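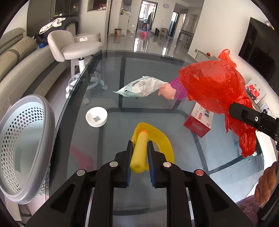

**Do the hand grippers make tidying work slower for the people who wear out their wrists at it?**

They do at first, and then less so. My first week with the Fukari pair I was so clumsy I wanted to throw them in a drawer, but by the end of October I was moving at a pace I could live with - still slower than bare hands, mind you!

I tidy homes for Nijs, and have for years, and this fall we were asked to spend part of our shifts doing the usual pick-up work with grippers, so that the Drolero robots can learn it from us. I came in grumpy. I'd like to be fair to the tool all the same, having used it for 215 jobs now (the app keeps the tally, bless it).

The good first. The ribbed blue pads hold on nicely, even to soft foam, and the two jaws stay parallel, so you soon get a feel for where a thing will sit. Toys and small boxes are a pleasure. Thin plastic bags are not. They slither and bunch, and I've learned to pinch them near a fold and go slowly.

The weight is my main complaint. It doesn't seem like much in the morning, but it all lands on the wrist, and I now swap to ordinary cleaning after an hour. I'd also love a smaller handle, and so would half our crew.

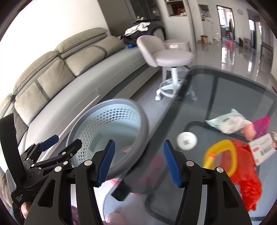 **Has anyone's job changed because of it?**

Mine has, and so have most of the others on our team. We do fewer homes in a day, our hours have stayed the same, and the recording time is paid at a slightly better rate, which we had to ask for twice.

What I didn't expect was how much I'd think about my own habits - why I clear the small things first, why I always bring the basket to the table and never the other way around. I've enjoyed that part more than I let on at work. I do still worry about the year after next, and I'd like Nijs to say something plain about it.

Four stars for the grippers, then, with one held back for my poor wrist. Ask for the padded strap when you order.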